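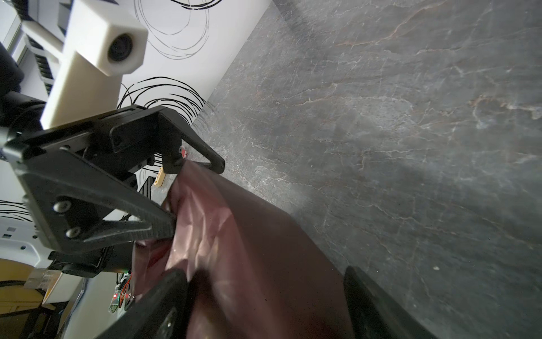
Re: [housekeeping-list] Stone tops, plastic bags and the scribble paper

I've had a dark gray stone-look table in the back room since August and I want to answer the question about bags, which came up twice in the last digest. My short answer is to get the bag off the tabletop before you start sorting. I hang mine over the side, so the edge of the table takes the bag and the top stays clear for whatever is coming out of it. The thin maroon plastic ones wrinkle up badly and drape down over the edge like that, and they will slide if you leave most of the weight on the outside. Keep a hand on the top of the bag until there is something in it.

Milagros Toledo wrote:

> We are redoing the sorting table at Samarakoon and I have to pick a surface
> this month. The choice is a plain white top or a dark stone one with veins in
> it. The old table is scratched and the bags snag on it. We go through a lot of
> bags, mostly the thin kind, and people complain that they can't find the
> opening and that small things get left on the table.
>
> Also, does anyone have a way of folding used bags that doesn't take all
> afternoon? Right now they go into a drawer and the drawer won't close.
>
> Last thing. The wall behind the table is plain white and somebody wants to put
> up paper with a pattern. Is that a bad idea behind a work table?
>
> Milagros

Milagros, taking these in order.

Surface. Mine is dark with thin white veins and a few faint rusty red ones. It hides dust and it hides scuffs. It also hides small things. A dark screw or a black button disappears on it. White crumbs show up well enough, but then you spend time wiping at a vein that you took for a thread. If your people already leave small things behind, I would go with the plain white. If the complaint is mostly scratches, the dark one will look better for longer.

It also picks up glare. I have a band of light across the middle most of the day and I do my sorting to one side of it. Check where your lamp or window is before you order.

Snagging. Run your palm along the edge of the sample, underneath as well as on top. The snags on our old table were all on the underside of the lip, where the trim had lifted. A strip of Brorel tape fixed it for one season and then the tape itself started catching. Sajib Pramanik sanded the edge down after that and we had no more trouble with it.

Finding the opening. Rub the top corners between your thumb and finger until the two layers come apart, then pull at the corners and shake once. Don't pull at the middle. The thin bags stretch there and then they tear.

Folding. Lay the bag flat and press the air out from the closed end toward the handles. Fold it lengthwise 2 times, then roll it up from the bottom and tuck the handles around the roll. It takes about 10 seconds once you have done a few. Crumpled bags need to be smoothed first or the roll comes out fat. I keep mine in a Sukska box with a slot in the lid, and when the box is full I stop keeping bags. Anything with a hole goes straight out.

If folding is too much for the amount you handle, stuff them one into another. It is less tidy but the drawer will close.

Wall. I don't mind a pattern. Ours is white with black looping scribbles on it, in clusters with white in between, and it doesn't bother me when I work. I would avoid anything small and busy right above the table. More important is whether it can be wiped. Paper from the Flotness range was suggested to us and I have a sample here, but I haven't tried to clean it yet. I can put some coffee on it and let you know.

One question back to you. How deep is the new top going to be? Ours is too deep to reach across, so things collect along the wall and I have to walk around to the end to get them.

Sajib, if you still have the rest of that sandpaper, tell Milagros what grit it was. I threw out the packet.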